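Arkex Lane-Following Kit: Progress Report for July
Prepared by Tanvir Weerasinghe for Munther Saab, Rawashdeh Fund

Dear Munther,

Thank you again for your patience with us over the spring, and for the very kind note you sent after the last report. I have tried to answer your questions as I go, and I apologize in advance if I wander a bit. The short version is that the Arkex kit is now in a shape we would be comfortable lending to a school or a club, with a few things still to fix before we put a price on it.

What we did this month

Most of our time went into outdoor runs at the Grorholm track. You'll remember that the kit is sold as an add-on (one forward camera, the small computer and our software), and that the customer brings the robot. Indoors it has been steady for a good while, but the coaches we have talked to want something that will hold a lane outside at a jogging pace, and a parking lot with chalk lines only teaches you so much. We logged 50 runs in all, each one with the lane-holding software in charge of the steering and one of us walking behind with the stop button.
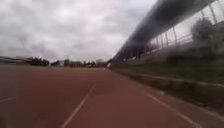 Lane holding on the straights

I am very happy with this part! On the straights the software picks up the painted lines early and stays with them, and we have stopped seeing the little side-to-side wobble that bothered you in the spring demonstration. The change that helped most was a dull one. Kustosix, who make our camera mount, sent us a stiffer bracket, and once the camera quit nodding we could undo a lot of the smoothing we had added to cover for it. The bracket will go into every kit from now on, and the extra cost is small enough that we would like to absorb it.

Close to the robot the picture still smears at speed. A faster shutter would sharpen it, but then the dim evenings get noisy, so we are looking for a setting somewhere between the two and would like to leave it adjustable in the menu.
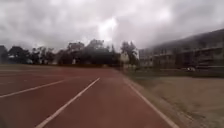
Camera view under a cloudy sky, with white lane lines on either side of the open red surface.

Lane holding on the bends

Bends are where the remaining work is. Of the 50 runs, 7 ended with one of us pressing the stop button, and every one of those was on a curve. The software likes to have a line on each side of it, and when the paint on one side gets thin it leans too hard on whatever it finds on the other. I had hoped to report this as fixed and I can't yet. The new version gives a worn line more credit if it lies where the last good one said it should, and the first tries with it were encouraging.

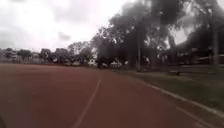

Faint paint up the middle of the track, with the white curb line and grass to the right.

The user guide and setup

The guide is down to a length I think a busy coach will read. The old draft began with a long chapter on camera calibration, which scared off two of our early testers, so calibration now comes after the first drive. I have also added a page on choosing where to start, and I want it to carry pictures from real tracks.

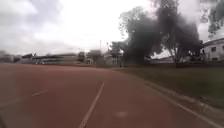
Our start-up check needs the most explaining in that guide. It asks the user to set the robot down in a lane and wait until the screen shows which line it means to follow. A spot like this one makes a good teaching page, with the solid line going up the middle, a short dashed mark over to the left of it and the pale curb line on the right, and I would like the reader to learn which of them to confirm before pressing go. We will test the page on people who have never seen the kit.

Spending and what comes next

We have spent $325 on brackets and cables this month and $401 on spare batteries, both inside the equipment line you approved. Next month we plan to repeat the bend runs with the new version, finish the guide, and get one kit into the hands of a club for a proper loan. If you would like to come out for a morning, we would be delighted to have you, and you are welcome to hold the stop button.

With warm thanks,
Tanvir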